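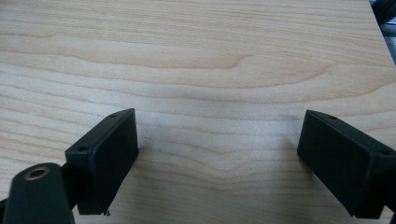 *The table top, showing the grain.*

# Can I oil a pale wooden table that may already have a finish on it?

**Heather Geddes** - May 20, 2020

Hello everyone, I hope you'll bear with me as I've never posted on the Jodbridge boards before, although I've been reading them for years (mostly the damp and plumbing sections, for my sins).

My aunt has moved into a smaller flat and passed her kitchen table on to me. It's a lovely pale thing with wavy grain and I'm very fond of it, having eaten a great many boiled eggs at it as a child. She thinks it might be maple, but then she also thought it might be birch, and my uncle bought it so long ago that there's no paperwork. I don't know if it's solid or veneered either.

Over the years it has gone a bit dull, and I would like to bring it back before my daughter's family come to stay in July. There are a couple of rings at one end from mugs, one white and one rather dark. My neighbour swears by oil and has offered me half a tin of something called Clistel, which he used on his garden bench. I'm nervous of slapping it on and finding I've made a sticky mess.

So, how do I tell what's on it now, and is oil the right thing? I have a small flat and no garage, so anything with a lot of dust or fumes is going to be difficult. I'd also like to keep the colour as it is - I don't want it going orange.

Thank you in advance, and sorry for going on.

---

**Irja Räsänen**

Hello Heather, and welcome! You didn't go on at all, or if you did then you're in good company.

Leave the tin shut for now. Oil needs bare wood or an old oiled surface to soak into, and if there's varnish or lacquer on the table it will simply sit on top and stay tacky for weeks. I did this to a bedside cabinet once and had to peel a library book off it.

To find out what you've got, start with a drop of water somewhere out of sight, such as the underside of the edge, if that was finished the same way as the top. Leave it for a few minutes. If the wood darkens under it, the surface is bare or thinly oiled. If the water stays up in a bead there is some sort of sealed finish, or a good coat of wax, so the water alone won't settle it. Next try a cotton bud dipped in white spirit in the same place. Wax will come off on the bud as a yellowish smear, and varnish won't take much notice. Then a different bud with a little methylated spirit: shellac goes soft and sticky quite quickly, so do keep that one well out of sight. Window open, please, and no candles.

For solid or veneer, get down on the floor with a torch and look at the ends. On a solid top the lines of the grain carry on over the edge and you see the end grain at the short sides. With veneer there's usually a separate strip along the edge, and the underneath often has quite a different pattern from the top. If it's veneer then be very sparing with sandpaper, as the layer can be thinner than a postcard and there's no putting it back.

Before any of that, though, give it a proper wash. Warm water with a tiny squirt of washing-up liquid, a cloth wrung out until it's nearly dry, then a clean damp cloth, then a dry one, always going with the grain. Half of what people call dullness is old polish and gravy. I cleaned my mother's sideboard that way meaning to refinish it afterwards, and in the end I left it alone and spent the money on curtains.

The white ring is likely to be moisture caught in the finish, and that sometimes shifts with a gentle rub of soft wax on a cloth. The dark one worries me more. Dark usually means the water reached the wood itself, and you may decide you can live with it.

---

**Eero Harju**

just sand it. 93% of problems are fixed with sandpaper. start at 120 then 180, job done in an afternoon

---

**Mihret Teshome**

I'd go along with Irja and would ask you please not to start at 120 on something that might be veneer! If you do need to take the shine off an old varnish before putting a fresh coat on, 300 grit or near it, by hand, is plenty, and you can wipe up the dust with a damp cloth, so it's manageable in a flat.

On the colour, most oils will warm up a pale wood, and some go on yellowing as they age. A clear matt water-based varnish keeps it much closer to what you have now and the smell is very mild. I used the Rekance one on our shelves and put on 2 thin coats, leaving it 8 hours in between - but read your own tin, as they differ. Try it on the underside first and look at it in daylight the next morning.

If the Clistel was sold for garden benches, check whether it's meant for indoor use at all. Some outdoor oils have things in them to stop mould, and I wouldn't want that where people eat.

---

**Heather Geddes**

Thank you all so much. I've been under the table with a torch and there is a strip along the edge, so veneer it is, and no sandpaper for now (sorry Eero). I'll wash it at the weekend and do the cotton bud test after that. The tin has gone back next door with a jar of marmalade.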